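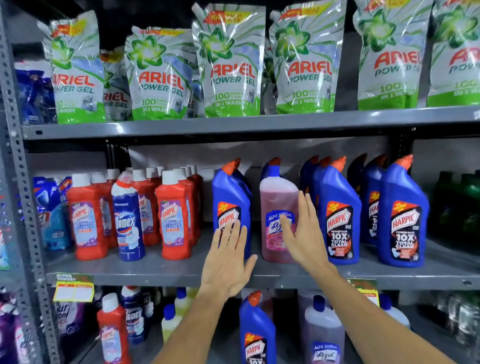 Notebook, shelf facing project, Juretdale store. December, started writing 4:15 pm, finished at home.

Bastos pushed too hard again. This time I have the log, and I think I finally know why, and I'm a bit cross with myself, as you'll see. Also there was a second thing that I'm treating as a near miss, so please read that part even if you skip all the force sensor stuff.

We were on the cleaning products bays, which I'd been putting off. The arm likes boxes. It does not love bottles with bent necks standing three deep. The job is the same as everywhere else: arm goes in, finds the front item, squares it up, nudges it back until it touches the one behind, backs off, next. The nudge is supposed to end when the wrist sensor sees the contact force go over the limit for 120 ms. It had behaved for the whole first pass, with me sitting on the upturned crate feeling pleased about it.

Second pass, middle shelf. It went in, touched the front bottle, nudged, and kept nudging. The row closed up, then the whole row leaned on the back panel, and then something in the middle of the row had to go somewhere, so it twisted out sideways and took its neighbor over. One bottle of floor cleaner rolled to the lip and went off onto the tiles. It landed on its side and didn't open (lucky!). I hit the stop. The arm froze with the fingers still loaded against the row, so when I opened the gripper the row sprang forward a little and a second bottle tipped. I caught that one with my knee. Not a technique.

Cleanup first, diagnosis after. I pulled the robot back to the end of the aisle, drive off, brakes on, key in my pocket, and we emptied that part of the shelf. Each bottle got turned over on a paper towel to check for a weep at the cap. One cap on a floor cleaner was weeping. It went in the tub with a lid, by itself, and the towel went with it. I don't want two different cleaners mixing in one tub, whatever is in them. I haven't looked up every label and I'm not going to guess at chemistry on a shop floor. One leaker, one tub. Obsa Wako had already brought extra tubs down from Grenside without being asked, so thank you, Obsa.

Then everything went back by hand, with the row pitch checked against the plan, so that whatever we ran next would start from something we trusted. It's slow. You find out quickly how little room your fingers have around a bottle when there's a row packed on both sides of it, and I have more sympathy for the gripper now than I did at lunch.

What the log says

I'd assumed the force limit had been changed. It hadn't. Limit was exactly what we set, and the debounce was 120 ms, same as always. What's different is the zero. Before every bay the arm is meant to hang free in front of the shelf and tare the wrist sensor. On this pass the tare ran late. The vision side had seven failed attempts at finding the front edge of the shelf (reflections off the boards, I think, they're a bit shiny under those lights), and somewhere in those retries the motion side had already gone ahead to the first touch pose. So the tare happened with the fingers leaning on a bottle.

So the arm called a real push "zero" and measured everything from there. When it reached the limit on paper, the true force was the limit plus whatever it had been leaning with. I put the two traces side by side and the offset is sitting there plain as anything from the first sample. Nothing drifted and the sensor is fine. I spent an hour last month blaming the cable for what I now suspect was the same fault, and I want it written down that the cable is innocent.

The annoying bit: error 43 was raised. It means "tare variance high," and it was raised at exactly the right moment, and it is classed as a warning. Guess who classed it as a warning. Back in the early Grenside tests the fan on the bench kept setting it off, I got tired of clicking it away, and I downgraded it with a note to put it back. The note is in this notebook, a good way back, with a box next to it. The box is not ticked.

There's also no backup on travel. The push is allowed to run as far as the shelf depth in the bay file, and the bay file says 495 mm, back panel included, so in principle it could shove from the lip to the wall without complaint as long as the force looked okay. A nudge should never need anything like that. I don't know what the right number is yet. I'd like it to come from the gap the camera sees behind the front item, with a small hard cap on top, but the gap estimate is poor for the red bottles because they all look like one big red thing from the front.

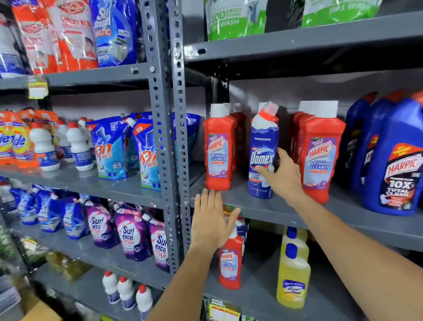 Resetting the middle shelf by hand. Right hand on the Domex between the red bathroom cleaners, left hand at the shelf edge.

The near miss

This was later, when we were nearly done putting things back. I'd returned the key and switched the drive on again to reload the bay file, robot still down at the end of the aisle, and I said "it's only loading." Obsa was still working at the shelf. The file loaded, the controller saw a job that had been paused and not canceled, and it lifted the arm to its ready pose. It didn't travel and it didn't get anywhere near anyone. It just went up, at full ready-pose speed, while a person had both arms in the shelf it was about to be sent back to.

I've gone over this a few times. The base can't drive off by itself in that state, it waits for a confirm on the pendant. But the pendant was on top of the crate, face up, at elbow height, and the confirm is one press. That's one careless sleeve between "nothing happened" and a robot rolling toward somebody who's looking the other way. I'm logging it as a near miss and sending it to the Prikport people too, as the resume behavior is in their controller and I can't change it from our side. I did ask them about it once before and got an answer about a setting that our version doesn't have.

What I did wrong, for the record: pressing stop and then loading a file is not the same as ending the job. I know that. I was thinking about the traces. I also took the key out of my pocket without telling anyone, when the whole reason for carrying it is that other people are relying on where it is.

Obsa's view, which I'm copying in as said to me over the tubs: "If I'm in the shelf, I should be the one with the key." I can't find anything wrong with that, so we did it that way for the rest of the afternoon. Whoever has hands in the bay has the key. If two people are in there, well, we only have one key, so for now only one person reaches in while the drive could be switched on. I've asked Grenside for a proper lockout hasp with room for more than one padlock.

What we changed before packing up

Error 43 is a fault again. It stops the job and needs a fresh tare with the arm back in free air.

Tare now checks the arm pose first. If it isn't at the hang pose it refuses. Tried it on purpose with the fingers against a folded towel on the crate, and it refused every time I tried.

Put a fixed travel cap on the nudge. I picked a mean little number that will make it give up early on deep gaps. Fine. Someone can pull those forward by hand until the gap estimate is better.

After a stop with the fingers loaded: do not open the gripper. Back the wrist off slowly in jog mode, then open. I've taped this on the pendant in my worst handwriting.

Job gets canceled, properly canceled, after any stop where somebody has to touch the shelf. Pendant hangs on its hook, screen facing in.

What we didn't do

Didn't run the bottles again. I was tempted, with the aisle free until six, and the tare fix looks right to me. But I've only tested it against a towel, and the resume problem is still open. We ran one slow pass on the boxed goods in the next aisle with the new settings and it gave up on two deep gaps like I expected. No pushes over the limit in the trace. That tells me the change didn't break anything on boxes and not a lot more.

Loose ends

Look through the older logs for 43 followed by a long push. I bet there are more. If the one from last month is in there, I owe somebody a cable.

Shiny shelf boards: try the edge finder with the lights angled down, or stick matte tape on the lip for a test. Ask the store before sticking anything to anything. There are price tags clipped along those edges and the tape can't cover them.

Why can motion go ahead while vision is still retrying? Somebody wrote it so the arm would look less hesitant at the demo. It may have been me. Check the history before I say anything at the meeting.

The leaker: store has been told, tub is labeled and on the bottom shelf in their back room, they'll deal with it their way. Pay them for it out of the project money.

Bring knee pads? My knee is fine. Bring more paper towels, we used the lot.

Obsa has the key tonight. I have the pendant.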